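Unit 4: Evaluating a Tabletop Arm Kit
Instructor: Petro Nazarenko
Laboratory supervisor: Mandla Mtshali

Reading: Ositz assembly manual, chapters 2 and 3

4.1 Purpose of the unit

Students will assess the Ositz arm kit, sold by Bretia, as a prospective purchase for a small teaching laboratory. The list price is $756. Replacement printed parts are sold separately, and the full spare set costs $172. Both amounts must appear in the cost section of the report.

4.2 What to examine

The links and joint housings are 3D-printed. Each group should consider how the servo wires are routed along the arm, whether they are held at the joints, and how much slack remains when the arm reaches forward. Wiring faults account for most of the repair requests received by the Cutbridge laboratory.
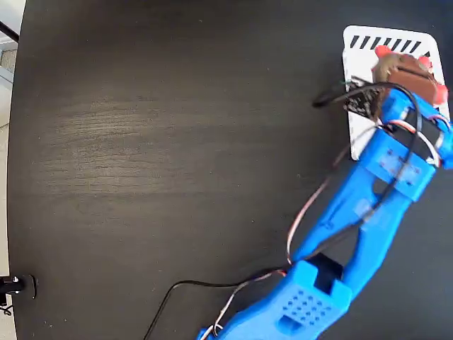
Groups should next review the gripper. The fingertip pads are treated as wear items, and the supplier recommends inspection after 2000 closing cycles. Record the condition of each pad before the first trial and again after the last.

4.3 Comparison

The Bastos kit, at $514, is the second product under review. It has a shorter reach and a simpler gripper. Reports should compare the two kits on price, ease of repair, and quality of documentation. A recommendation based on price alone will not receive full credit.

4.4 Submission

One report is required per group, not to exceed four pages. Trial logs are to be attached as an appendix. Requests for additional laboratory time should be directed to Mr. Mtshali.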